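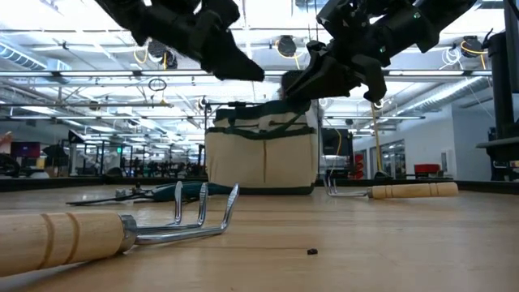

Open day at the robot lab in Wellham — who else went?

tinplate_moth
Posted 5/12/25
I went to the open day of the Stoveo lab and I want to write down my impressions before I forget them. I should say first that English is not my first language and robots are not my profession. I repair sewing machines, so I look at everything that moves with a certain interest.

The entrance was free but you had to register, and my confirmation had the number 446. We were let in by groups and each group stayed at one station until a bell was rung. My group got the garden table. The job there is to handle a canvas bag for garden tools, the hand tools that belong with it and a spray bottle. The guide told us that they chose garden things on purpose, as the hall is already full of people doing boxes and bottles.

What surprised me is how slow it is. I had in my head the videos from car factories. At this table an arm would come down to the bag, wait, move a very little to one side and wait again. A man near me became impatient and went for coffee. I stayed, and after some minutes I found it quite pleasant to watch, like watching a person who threads a needle.

Did somebody here see the other stations? I would be glad to read about them.

orchard_row_b
I was there too, in a later group. I have to disagree a little about pleasant. For me it was a long wait to see a bag being approached. I drove from Rotville, 152 km, and I expected something finished. The invitation said "demonstration", and in my understanding a demonstration is when you show a thing that works.

saltbox77
It said "work in progress" in the second paragraph. I have it still in my mail.

orchard_row_b
Then the second paragraph should be the first one.

tinplate_moth
I think both of you are right. The title promised more than the text.

I forgot one thing yesterday. Our guide explained why the bag is difficult, and for me it was the best part of the visit. A bottle keeps its shape when you take it. A bag does not. If the canvas falls in on itself, the opening becomes another opening, and the arm must look again. The handles are also a problem because they lie in a different way each time the bag is put down.

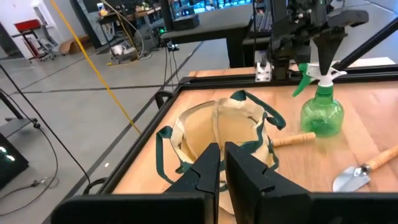
She said that a child of five learns to hold the bag open with one hand and put things in with the other, without any lesson. With two arms you must arrange this carefully, so that one does not disturb the other. I asked if a stiffer bag would help, and she answered yes, of course, but the customer will not buy a stiffer bag to please the robot. I liked this answer.

kettle_and_cog
I work with machines of this type (not at Stoveo) and I can add something. The waiting that annoyed people is very often the operator or the software being careful, and not the arm being weak. The arm can go much faster. With visitors near the table you would also not want it to.

About the bag I agree completely with the guide. Soft material is hard. In our place we gave up on laundry for a whole winter and only started again in February.

orchard_row_b
Thank you, this is useful. If the guide in my group had said it, I would have complained less on the way home. Ours talked mostly about the building and where the company Saengthong will put its new offices.

pilcrow_lane
Was it suitable for children? I have two, and the next open day falls in their school vacation.

saltbox77
I took my nephew, he is 7. He was happy for the first station and tired by the third. There is a lot of standing and not many places to sit. He did like the cable reels on the ceiling — he asked about them more than about the robots.

tinplate_moth
I would bring something to drink as well. The coffee line was long when I looked. And keep small hands in your pockets, so to speak, as the guides are strict about touching the tables.

pilcrow_lane
Thanks, both. Is there parking?

kettle_and_cog
Behind the hall, but it fills early. The street by the old dairy is better, and you walk only a few minutes.

orchard_row_b
I parked at the dairy also. Mind the gate, it closes at six and I was nearly locked in.

tinplate_moth
I have now written to the lab to ask if they will show the garden table again next time. If they answer, I will put it in this thread.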